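Working with Books in Small Libraries

Chapter 6
The Book That Travels

In this chapter you will learn
how a picture book gets worn between the shelf and the home
how to check a returned book in a short time
which damage you repair, which you write down and which you leave alone
how to pack a bag so that the books arrive in good shape

Key words: board, corner, finish, joint, scuff, spine, text block

6.1 Before you begin

In the previous chapter we looked at the book on the shelf. We spoke of light, dust, and the pressure of one book against the next. A book on the shelf lives a quiet life. Most of the damage that you will meet in a children's collection comes from another place, and this place is the road between the library and the home.

The town library in Stillwood lends picture books in cloth bags. A family takes one bag, keeps it for two weeks and brings it back. The school in Jendale does the same with its youngest classes, and there the bags go home on Tuesday. Both libraries allowed me to look at their books in May, when the school year was near its end and the books had done most of their work. Many observations in this chapter come from these visits.

A bag is good for a reader. The child can carry it, the books stay together, and the parents know what must go back. For the book itself the bag is a harder matter. Cloth is soft and gives way. When the bag is put down on the floor, the weight of the books comes down on the lower corners. When it is carried over the shoulder, the books slide against each other at every step. A large thin book suffers more than a small thick one, for it has long edges and boards that bend easily.

6.2 The parts that wear first

Take any picture book with hard covers that has been lent for a few years. Close it and put it on the table in front of you. You will usually find wear in this order.

Corners. The corner is the point that meets the floor, the zipper, the lunch box and the door. At first the printed finish cracks at the tip. Later the board under it becomes soft and opens in layers, a little like a wet pastry.

Bottom edge. The book stands on this edge on the shelf and also in the bag. The color is rubbed away in a narrow line and the board shows through.

Spine ends. Children pull a book out by the top of the spine. In Jendale the teachers show the class how to push the two neighboring books back and hold the middle one by its sides. The spines there were clearly better than the corners.

Joints. The joint is the groove where the cover turns. It gets weak when the book is opened flat and pressed, or when something is left between the pages.

The inside pages come last in this list, although parents worry about them the most. A torn page is easy to see and so it is reported early. A soft corner is reported by almost no one.

6.3 Wear and damage

We will use two words in this book and keep them apart. Wear is the change that comes from normal reading and carrying. Damage is a change that makes the book harder to read or that will quickly become worse. A rubbed edge is wear. A loose page is damage, even if the rest of the book looks like new.

The difference is important for your time. In Stillwood one person checks the returned bags before opening, and a full bag holds 12 books. If she repaired every pale edge she would never come to the loose pages. She writes wear on the card, in pencil, and puts only damaged books in the repair box. Boards that have come off are sent to the Hubáček bindery, together with the spines that cannot be saved at the desk. Everything else is done in the library with paste and thin paper.

I must warn you here about tape. Clear tape from the office drawer looks like a quick help, but after some years it turns yellow and the glue moves into the paper. The Brindeo work sheets at the end of this chapter give the steps for a corner repair with paste.

6.4 Reading a cover

Learn to look at a cover in two ways. First look as the child does. Ask what the picture is and whether it is still whole, and whether the words can be read. Then look as the person who must keep the book in use, and let your eye go along the edge and stop at the corner. A dog book that lies by a black cloth bag can serve us for practice. The boxer on the right still has his black muzzle and white front paws, and the white words on the blue band can be read up to the last one, so for the child this part of the cover is in order. Now follow the bottom of the band. The finish is scuffed and frayed there, with a thin line of whitish board, and the tip of the corner is bent. Write on your card: bottom edge, wear; corner, wear, slight. The book can go out again, and you look at the same corner when it comes back.
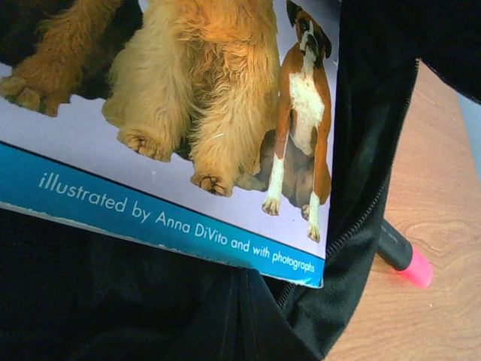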